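Trenaver Residence Services — Facilities Support
Ticket 111: Room thermostat loses its schedule overnight
Opened: 2021-11-15
Priority: 2
Status: Closed

Reported problem
The Jilley wall thermostat in the furnished unit returns to its factory schedule during the night. Heating starts at the wrong hour, and the bedroom is well above the set temperature by morning. The resident services desk first received this complaint in October, when the unit was restarted and the matter was not pursued further.
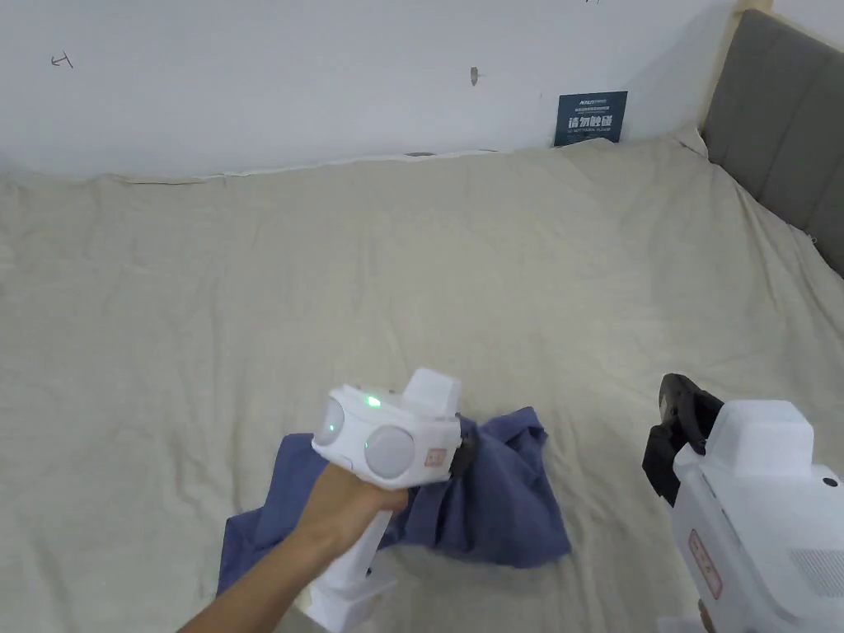 Initial checks
The thermostat was found to be running its current software. The clock was correct at the time of inspection. The saved schedule was present in the Tse management portal but absent from the thermostat itself. Batteries were replaced, and the schedule was sent again from the portal. The fault returned the following night.

Further investigation
The portal log shows a full reset command issued each night at 2:30. The command came from an old Ralus energy-saving profile, which had been left active when the building was moved to the new portal. The profile does not appear on the standard settings page — it is listed only under archived rules.
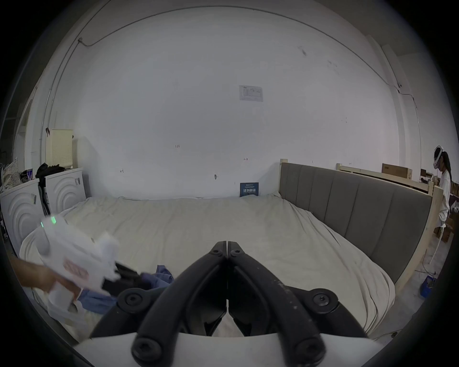

The archived profile was deleted, and the schedule was entered again with a night setting of 50 percent output. The portal was then monitored for two further nights. No reset command was recorded on either night.

Action for other units
Staff handling similar complaints are asked to review archived rules before replacing any hardware. Requests to remove a Ralus profile should be submitted under a separate ticket, with the unit number and a copy of the portal log attached.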